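Search this blog... Go

Hot sauce month again

January. Too cold to do anything outside so I'm back at the stove, windows open anyway, coat on. Batch 18 if my notebook is right, and it may not be, there's a page stuck together with something.

Quick notes before I forget. Went with the long ferment this time. 30 days in the back closet, garlic in from the start, carrot for body. Smelled great. Last year's Hoko batch was all vinegar and no flavor, my own fault, I rushed it for the Utmont swap and then had to stand there while people were polite about it.

Salt: weighed it. Finally. Used to go by the spoon and wonder why every jar came out diffrent.

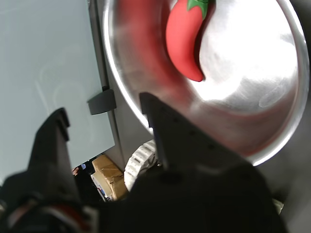
Red pepper, steel bowl.

Blending was the usual mess. Do the solids first, then add brine a splash at a time, you can't take it back out. Strained half, left the other half chunky. I like chunky on eggs. Riaan Gumede wants his smooth so he gets the smooth ones, 2 bottles, already promised.

Still undecided on sugar. Tried a spoonful of honey in one small cup and it was nice for a second and then just tasted like wing sauce. Probably leaving it out. Peach might work in summer, remind me.

Labels next. Tolentino Street printer place closed so I'm hand writing them, which means they'll be ugly and I'll run out of patience by the fourth one. Isis the cat has already sat on the blank ones.

Oh and wear gloves. I rubbed my eye at 2 in the afternoon and was no use to anyone untill dinner.

More when the bottles have sat a while.

6 comments
Share 11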